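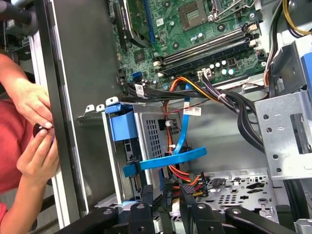

Re: Reseating memory in the Prandham towers

posted by w_gudeta
We have 20 of these Prandham desktops coming off lease and I want a fixed order of work for the memory before they go back out. On this board the two long slots sit below the CPU socket, with end latches on both sides, and the main cable bundle crosses the case right underneath them. My draft: power lead out, side panel off, push the bundle down toward the drive cage, open all four latches, lift the modules straight up. Clean contacts, refit, close up. Comments welcome before Sunday.

posted by yeshi.a
Order is fine except for the bundle. Don't push it. The wires into the board's lower edge connector have very little slack on the units I have opened, and a half-unplugged connector gives you a dead machine that looks like a memory fault. I lost most of an afternoon to one of those.

posted by w_gudeta
Noted. What do you do with it then?

posted by yeshi.a
Leave it where it is. You need clearance for the lower latches and nothing more. If a wire is in the way, hold it aside with a finger while the latch opens.

posted by peadar_or
Disagree. I cut the tie nearest the board, lay the wires flat and put a new tie on afterwards. A bag of 300 small ties costs next to nothing. Working one-handed around a tight loom is how modules get put in at an angle.

posted by yeshi.a
And side cutters next to live insulation is how you nick a wire. I have seen that on 2 machines from the Woltudov batch.

posted by peadar_or
Flush cutters, blade away from the wires. It isn't difficult.

posted by etenesh_d
Separate point. Is anyone also pulling the expansion card? With the card in, I find it awkward to get a light onto the slots on that side. I take it out first, one screw, and bag it.

posted by w_gudeta
Was not planning to. Every part removed is another part to reseat, and I have one bench.

posted by meron_t
Whatever you decide on the loom, run a memory test after. We ran ours overnight at Gebru. A quick pass missed an error that a long one caught. Also check the heatsink mounting points while you are in there, ours had one working loose.

posted by w_gudeta
Overnight is possible, they are only going to storage. Revised order:

1. Power lead out, hold the power button for a few seconds.
2. Panel off, case flat on its side.
3. Loom stays tied. Open latches, modules out.
4. Clean, refit, press until the latches close on their own.
5. Check the lower edge connector is fully home.
6. Memory test overnight.

posted by peadar_or
Still say cut the tie - but step 5 covers the worst of it.

Contact the moderators | Copyright Prarneck Bench Forum | Back to top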